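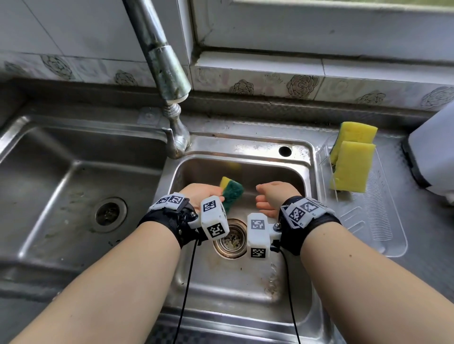

Rupert Schwaiger has written that he will not sign for a second wrist set until somebody shows him where the cables go when both hands are over the basin. He also asks why the spare straps are in the same budget line as the Medholm arm, when one is a thing that wears out and the other should stay with us for years.

Both remarks are fair and I have tried to answer them in the comments under the items. The checklist follows the order in which we prepare a sink session at Prirnton. Results are Yes, No, or Open. Open means that we need to buy something, or decide something, before the item can be closed.

Inspection date: Friday, June 13, 2025
Place: Prirnton, kitchen, double sink
Task: cleaning the basin by hand with a sponge, both wrists tracked
Checklist version: 2

Part A. The wrist sets

A1. Straps are closed and lie flat on the skin.
Result: Yes
Comment: The straps are black fabric. They take up water at the edge and need one night to dry, so the same pair should not be used two days in a row. Spare straps are the cheapest purchase in this plan and I would like to make it first. Kaufmann offers a pack for 140 dollars, without the screws.

A2. Screws on the strap are tight, checked by hand before the session.
Result: Yes
Comment: Please check again at the break. When a screw becomes loose the white block moves a little in relation to the hand, and the person wearing it does not feel this. We have lost one full morning of recording in this way. A small torque driver would be better than fingers, but I have not found one that I would keep in a kitchen.

A3. Marker faces are clean, no foam or water spots on the black and white squares.
Result: Yes
Comment: Wipe with a soft cloth only. The green side of the sponge must never touch the markers. If we order new plates I ask for the matt surface, also if it costs more, as the window at this sink gives a lot of light in the afternoon.

A4. The two inner blocks do not hit each other when the hands come together.
Result: Open
Comment: They come close. For a sink it is still possible to work, for a small pot I doubt it. Bollow makes a shorter hinge for the same strap and quotes 222 dollars for the pair. I recommend one pair for trial and no more before we have tested it at the sink and at the table.
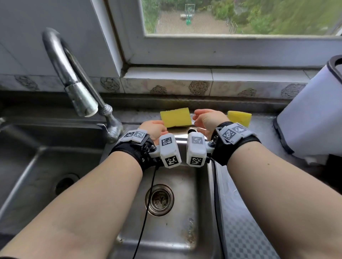
A5. Cables have enough length and do not pull at the wrist.
Result: No
Comment: This is the point of Rupert's question. At present the cables hang freely from the wrists and go down in front of the person, and over the right basin a cable is exactly where the water would be. The length is enough. The path is not good. See Part B.

Part B. Cables and electricity near water

B1. No mains plug or power strip within arm's reach of the sink.
Result: Yes
Comment: The power strip was moved to the other side of the room in December and should stay there. Who plans a new table for the computer, please measure from the sink first and choose the table afterwards.

B2. Cables are led away from the basin.
Result: No
Comment: There are two ways. The first is a soft sleeve along the forearm up to the elbow, then over the shoulder to the back. The second is to buy wrist units with battery and no cable at all. The second way is more pleasant for the wearer, but the units are heavier and need charging, and we would have to keep a reserve set for a long day. I suggest the forearm sleeve now and the battery units in the next budget year.

B3. The connector at the wrist is protected against splashes.
Result: Open
Comment: Bollow could not tell me the protection class in writing. I do not want to accept "it is fine in a kitchen" over the telephone. Until there is paper, the tap is opened only when the hands are out of the basin.

B4. The wearer can step back from the sink without being held by a cable.
Result: Yes
Comment: Tested with one slow step and one quick step. The quick step was tight on the left side.

Part C. The sink and its surroundings

C1. Basin floor and strainers are checked for sharp or hard objects before hands go in.
Result: Yes
Comment: The strainer has old residue in it. This is not dangerous for the hands, but for the Medholm gripper it would be, as small pieces can go into the finger joints. New strainers cost very little and I would put them on the house account and not on the project. 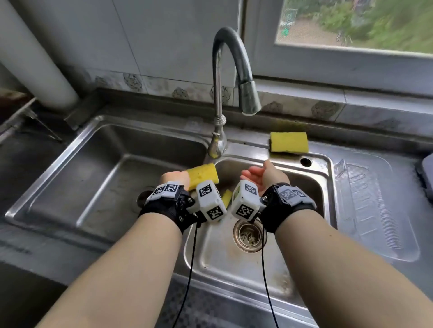 C2. Unused openings in the sink deck are covered.
Result: No
Comment: There is a round tap hole behind the right basin without a plug in it. For a human hand it has no importance. A gripper finger could enter it when it reaches for something at the back. A blind plug is to be ordered together with the strainers. Please measure the diameter and do not guess, we have already a drawer of plugs that do not fit anywhere.

C3. The faucet can be turned away from the working area.
Result: Open
Comment: The spout is high and stands between the basins. A person works around it without thinking. For the arm we need to plan a zone where it does not travel, and this zone takes space from both basins. I have asked Medholm if the longer forearm version would help, and they think the opposite, that a longer arm makes the elbow come nearer to the faucet. So please nobody orders the long version only because it is the same price this season.

C4. Sponges are of the same kind and there is a reserve.
Result: Yes
Comment: We use yellow ones with a green scouring side. Please do not change to another colour in the middle of the project. Buy one large box, write the shop on the box, and keep the receipt.

C5. The shiny surfaces do not disturb the cameras.
Result: Open
Comment: Steel and glazed tile together are difficult. Before we pay for a better camera I would try a simple blind for the window. If the blind is enough, the camera can be removed from the list.

C6. The counter beside the sink is free where the elbow of the wearer passes.
Result: Yes
Comment: The white container to the right is near the right hand when one reaches far back. It can be left there for people. For the arm it must go to the floor.

Part D. The person

D1. The wearer has been told how to open the strap with one hand.
Result: Yes

D2. No rings, no watch.
Result: Yes

D3. Gloves.
Result: Open
Comment: We work with bare hands, and therefore only with water or mild soap. If somebody wants recordings with a stronger cleaner, gloves become obligatory and the straps have to be tried over the cuff. I did not plan money for this.

D4. A pause is made when the wearer asks for it, and the reason is not questioned.
Result: Yes
Comment: The blocks are not heavy in the first minutes. Later they are.
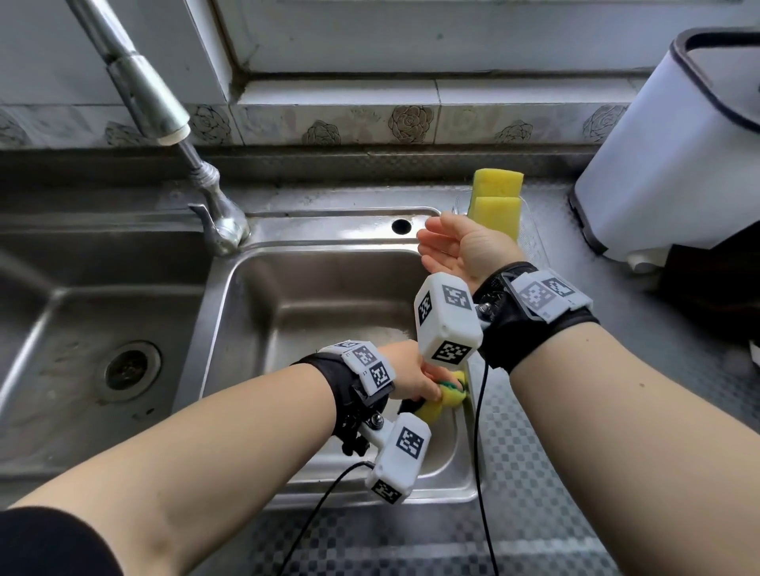

Left hand with the scrubbing sponge at the front of the right basin.

Part E. What has to be bought, and in which order

The ceiling for this half of the year is 3525 dollars. The arm itself is not inside this amount, it has its own line as Rupert wished. I have separated the list in the same manner.

E1. Things that wear out: spare straps from Kaufmann, screws, forearm sleeves for the cables, sponges. Order now.

E2. Things for trial: the short hinge from Bollow, one pair. Order now, decide after the test, send back if A4 is not better. The right to return must be written on the order.

E3. Things for the room: strainers, blind plug, window blind. House account, if the house agrees. If not, they come back to E1 and the sum must be checked again.

E4. Second wrist set. Wait. Items A5, B2 and B3 must be closed first. When they are closed I will send this page again to Rupert with the new results.

E5. Battery wrist units. Next budget year. Please collect offers already, delivery was slow last time.

E6. Medholm arm, short version. Separate line. The drawing with the faucet zone from C3 must be attached to the request, otherwise purchasing will ask for it and we lose two weeks.

Remarks added after circulation

To A2: the loose screw was on the right wrist, from the side of the thumb. Please mark this side with a dot of paint.

To B2: one colleague prefers the cable under the sleeve of the pullover. It is permitted if B4 is tested again with the pullover on.

To C5: the blind should be white and not patterned. Squares or stripes are excluded for the obvious reason of the markers.

To E2: Bollow confirms return within the usual period, but the postage is paid by us.

Next inspection: after the short hinge has arrived, and in any case before the first session with water running.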